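Brimberg Linen and Workwear Room: Gallery

Notes and pictures from the sorting and folding side of the room. The building holds 1,715 catalogued pieces, most of them plain: aprons, dust sheets, work jackets, table linen, curtain lengths. The gallery covers handling and storage only. Cutting and repair are on separate pages.

Room layout

The folding tables run along the north wall. Shelving is opposite, in five bays, lettered A to E. Bay A takes flat goods up to single-sheet size. Bays B and C take jackets and coats, folded once at the waist. Bay D is for lengths on tubes. Bay E is overflow and is cleared every Wednesday. Shelf depth is the same throughout, so a stack folded for one bay will fit any other.

The Jakab racks came in February and replaced the old hanging rail. Hanging was dropped for everything except the wool coats. Witold Czarnecka measured the shoulders on the hung jackets before they were moved and found more than 97 with some stretch at the seam. The list is kept in the blue binder by the door.

Sorting by shade and weight

Pieces are separated first by shade, then by weight. Dark goods shed onto light goods, and black napped fabric is the worst for it. Pale gray and off-white cloth goes to the left end of the table, black and navy to the right. The two groups meet only when a mixed lot is first opened out. Lint is taken off the pale cloth with a dry brush, working along the weave. Tape rollers are kept for the dark side. They leave a residue on open weaves and are not used there.

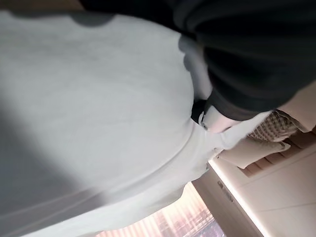
Pale gray woven cloth against black fabric with a slightly fuzzy, matte surface. A narrow, glossier black band and a small off-white patch show near the point where they meet.

Creases in pale cloth are sorted into two kinds. Long shallow ones will drop out under the weight of a stack. Tight folds, the kind that form where cloth bunches against something else, are opened by hand and laid flat before folding. Marcela Ďurica uses the back of the wrist for this, with the cloth held at the far side. An iron is used only on table linen.

Black goods are checked under the side lamp. Overhead light flattens the surface and hides wear. With the lamp low, ridges and thin areas show up, and so do any bands or trim in a different finish. Trim that differs from the body fabric is entered on the card as a separate line, with its position. White or off-white parts next to black are given a strip of tissue before the piece is stacked.

Folding and stacking

Stack height is limited to the width of a hand above the shelf lip. Heavy pieces go at the bottom. The fold faces out, and the card is tucked under the top piece with the number showing. Rounded folds are preferred to sharp ones on anything that will stay put through the season. A roll of tissue inside the fold is enough.

Card numbers up to 304 are in the old hand and are being recopied by Kvido Jelínek. Numbers after that are typed. If an old card and a typed card disagree on fiber content, the old card is left in place and a query slip is added.

Supplies

Tissue: Plakine, unbuffered, wide roll.
Shelf liner: Irar, medium.
Dry brushes: two widths, kept in the drawer under bay A.

Corrections to the catalog go to Ctibor Říha. Requests to handle pieces from bays B and C need a day's notice.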